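Round black marble table in the loft: keep it or swap it?
Forum: Shared Rooms and Small Spaces

nendcombe_loft
August 9, 2026

Okay, I need opinions and I know this crowd has them! We took over the upper level at the Codton building in May and I have fallen completely in love with the table. It's round, black marble with white veins all through it, and it came with the place. Two of the people I share with want to sell it and put in a plain rectangular work table. I would like to be talked into keeping it, but I'll listen to both sides.

Some background. The floor up there is dark brown wood-grain planks, the wall is white and curves around, and we get good daylight from a white-framed window. There's a glass railing on one side that looks down to the lower part of the room, where the yellow table is. I put a white cylinder lamp shade on a thin black cord near the marble one and I could look at that combination all day (the little brass-colored fitting kills me every time).

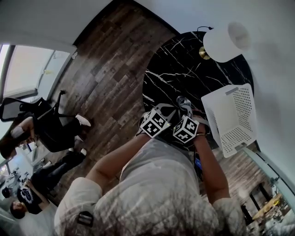 The table in use, with the white basket parked on it and the lamp off to the right.

The case against it, as put to me: it's heavy, it shows every smudge, and a round top wastes space. The case for it: look at it!

pegboard_pat
Keep it. Keep it keep it keep it. Black stone with white veining over a dark floor could have gone gloomy, but with that much white wall it works beautifully. I'd give a lot for a curved wall like that.

One practical thing. Is it sealed? We had an unsealed one and lemon juice left dull spots that never came out.

solard_street
Going to be the grump. I lived with a round stone table in a shared workroom for a year and I was thrilled when it left. You can't push it against anything, you can't put two laptops side by side without the corners hanging off, and anything you set down makes a clack that the whole room hears. Gorgeous as a dining table. For work I'd take the yellow one downstairs.

nendcombe_loft
pat: I have no idea if it's sealed! How do I find out?

solard: the clack is real, I'll give you that one. We've started using cork mats.

pegboard_pat
Put a few drops of water somewhere that doesn't show and leave it 15 minutes or so. If the stone goes darker where the drops were, it wants sealer. If they just sit there in beads you're fine. Black can be hard to read, so get down low and look across it toward the window.

And wipe with plain water and a drop of dish soap. No vinegar, please, ever.

twoflights_up
Can we talk about the basket? I have what looks like the same sort of thing, white plastic with the little perforated dots and a slot handle in the rim, and it's the best cheap item I own. Ours has one rule: at the end of the day everything on the table goes in the basket and the basket goes on a shelf. The table is clear in a minute and people can dig out their own chargers tomorrow.

solard_street
The basket I fully support. The basket on the table as a permanent resident, I don't. It takes up room that a round top can't spare.

twoflights_up
Fair! Ours lives on the floor in working hours, but somebody kicks it weekly.

ortuño_fan
Did you look at what it would cost to replace? I priced a round marble table at the Ortuño showroom last spring and the one I liked was 4,000. I laughed and then I went home and was sad about it. If yours came free with the lease you'd be crazy to let it go.

I do disagree with pat on the floor, by the way. Dark on dark needs a rug under it, something pale. You'd see the shape of the table so much better.

pegboard_pat
A rug under rolling office chairs? No thank you. I've done that, and the edges curl and the wheels catch. Leave the planks bare.

ortuño_fan
Flatweave, cut round, chairs stay off it. It can be done!

nendcombe_loft
I'm loving this. The chair by the table wall is a black mesh one with a curved back and people do like to settle in over on that side, so I think a rug might start a small war. I'll try the water drops tonight and report back.

solard_street
For the record, if you keep it, at least move the desk clutter from the far side into a cabinet. Then the round table can be the nice table, and the desks can take the real mess. I could live with that arrangement.

nendcombe_loft
Water test done. It beads! So it's sealed, and the vote up here is now three to two for keeping it. The basket goes on a shelf at night starting tomorrow. Still no agreement on the rug.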